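Chapter 4
Keeping Time on a Small Battery

I killed my first fitness band in an afternoon. It was a Clidell, a cheap one, and I'd turned on every single thing the menu offered: constant heart rate, the screen always lit, a buzz for each message and each email and each step goal I came near. By teatime it was a bracelet. I remember being quite cross with it, and I wrote the firm a letter I'm glad I never sent, as the fault was all mine (well, mostly mine, the defaults were daft too).

In the last chapter we looked at what goes on inside a phone when you lock it and put it in your pocket. A thing you wear on your wrist has the same worries, only squeezed. A phone battery can be as big as a playing card. The one in a watch has to share its case with a screen, a motor for the buzzing, two or three sensors and a radio, and people still want the whole lot thin enough to go under a shirt cuff.

So let's put a number on it. The watch we'll follow through this chapter is the Brukach, which has a battery of 300 milliamp hours. Written down on its own that means very little to most people, and it meant nothing to me for years. Think of it like this: if the watch drew 300 milliamps without stopping, it would be flat in one hour. If it drew 30, you'd get ten hours. Everything in this chapter comes back to that one bit of division, so do please try it a few times with your own numbers before you go on!

The screen is nearly always the greediest part. On full brightness the Brukach's display draws 80 milliamps, and if you divide that into 300 you get three and three quarter hours, which is a pretty hopeless watch. Nobody would buy it. But you don't stare at your wrist for hours on end, you glance at it, and a glance takes a few seconds. The whole trick of watch design is to spend those few seconds well and be nearly asleep for all the rest. 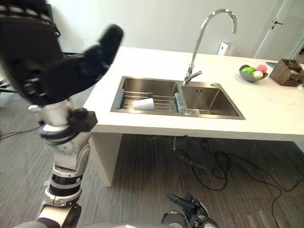 Fig. 4.1 An arm with its hand raised, blurred by movement.

How does the watch know you've glanced? It doesn't, really. It guesses. There's a tiny motion sensor in there which runs all day on hardly any current, and it waits for a certain pattern: arm swings up, wrist turns, arm holds still. When the pattern turns up, the sensor wakes the main chip and the chip lights the screen. Get the pattern too loose and the screen comes on each time you stir a pan or scratch your nose. Too strict, and you stand there at the bus stop flapping your arm like a penguin.

My old colleague Paraskevi Psarras wore a test watch through the whole of one March and had it log every time the screen lit up by itself. On her busiest day it did that 114 times. She thought she'd looked at it about 30 times. We argued for ages over whether to trust the log or her memory (I'm still on the side of the log), but either way an awful lot of battery had gone on showing the time to a sleeve.

There are two ways out of this, and we'll take them in turn. The Bouvier method tries to make the guess better, using more of the movement before it decides. The Sindano method leaves the guess alone and makes a wrong one cheaper, by lighting only a dim strip of the screen first and waiting to see if the arm stays put. Both are used in real watches and you can mix them, though the sums get a bit messy and I've put those off until section 4.5.

You'll need the idea of average current from Chapter 2 for what follows. If that has gone hazy, go back and read the page with the dripping tap on it, then come and join us again.

4.1 What a sleeping watch is doing

Asleep is a generous word for it. Even with the screen dark, the clock is still counting, the motion sensor is still on the lookout and the radio wakes up every so often to ask the phone whether there's any news.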